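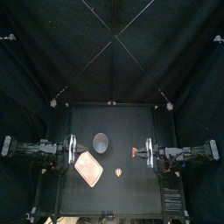 Figure 1. The finished cell with both arms mounted, seen from above the work surface.

Building a Curtained Two-Arm Table Cell
Firkach Shared Workshop, Members' Guides
Prepared by Doaa Ouali. Checked by Elżbieta Rutkowska.
Last revised 2026-01-28

Scope

This guide sets out how members may assemble a tabletop cell for two small robot arms, with a braced frame and a black curtain on three sides. It applies to cells built in the Firkach workshop and may also be followed at home where the floor is level and the room can be locked. Members must have completed the bench electrics induction before starting. The frame stage requires two people throughout.

Arms are not covered in detail. The cell was laid out for the Saliba pair held by the workshop, and members using other arms should check the reach and the base fixings before cutting any rail.

Materials

Black metal rail for the table border and uprights
Matt black work surface, cut to fit inside the border
Two mounting blocks
Steel cable with end fittings, for the rear bracing
Star-shaped knobs for the far edge
Clamps for the rails and for the fabric
Black curtain fabric, enough for three sides and the top
Cable ties and printed labels

Rail and fittings are kept in the Stemonance store. Anything taken must be entered in the book on the same visit.

Stage 1: The table border

1.1 Cut the rails and deburr both ends.
1.2 Lay the rails on a flat floor and join the corners finger-tight. Measure both diagonals. Tighten only when they agree.
1.3 Drop in the work surface and clamp the near corners to the side rails. Light scuffing of the surface is acceptable. A raised edge is not, and must be packed from beneath until it sits flush.

Stage 2: Uprights and bracing

2.1 Cut the uprights to 1,875 mm. One person holds while the other fixes.
2.2 Fit the central rod at the back edge of the table and check it with a spirit level from the front and from one side.
2.3 Make up the two bracing cables at 1,719 mm between fittings. Fit them so that they cross at the back of the cell, and take up the slack on each by turns. Tightening one fully before the other will pull the rod out of true.
2.4 Fit the star-shaped knobs along the far edge, one at each corner and one in the middle.
2.5 Press each cable lightly with one finger. It should feel firm. Check again after a day, as new cable settles.

Stage 3: Curtains

3.1 Hang the back first, then the sides. The front remains open for access.
3.2 Fix the fabric high on the sides with clamps. Soft folds do no harm, but no fabric may hang within 206 mm of an arm at full reach.
3.3 Keep fabric clear of all power supplies. Only cloth approved under the workshop's fire rules may be used.

Stage 4: Mounting the arms

4.1 Fix one mounting block at the left edge and one at the right, directly opposite each other.
4.2 Bolt on the arms with the power disconnected at the wall.
4.3 Bundle the wiring along each arm, leaving enough slack at every joint for full travel. Move the arm by hand through its range and look for pulling or pinching before any tie is trimmed.
4.4 Attach the printed label to the right-hand rail. It must give the supply voltage, the builder's name and the isolation point.

Stage 5: First checks

5.1 Confirm that the stop button can be reached by a person standing at the open front.
5.2 Apply power to one arm at a time, at the lowest speed setting. Raise each arm to its high position and hold it there.
5.3 Place a few light objects of different heights on the table. Include something tall, such as a cup, so that clearance is tested where it matters.
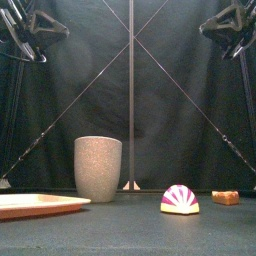 Figure 2. Clearance check. Both grippers are held high above the test objects, with the crossed bracing cables behind.

5.4 Look across the table from a low position. There should be clear space beneath both grippers and between each gripper and the bracing. If either arm can strike a cable, set a software limit before going further.
5.5 Lower one arm towards a single object, stop, and raise it again. Repeat with the other arm. The two arms may be run together only after both have passed.

Members using the Astard control software should save the limits under their own name and leave the shared settings unchanged.

Upkeep

Cable tension, clamps and wiring ties are to be checked before each session. Fabric should be taken down and brushed every May. Faults are to be written on the sheet by the door, and the cell isolated until Elżbieta Rutkowska has signed it off.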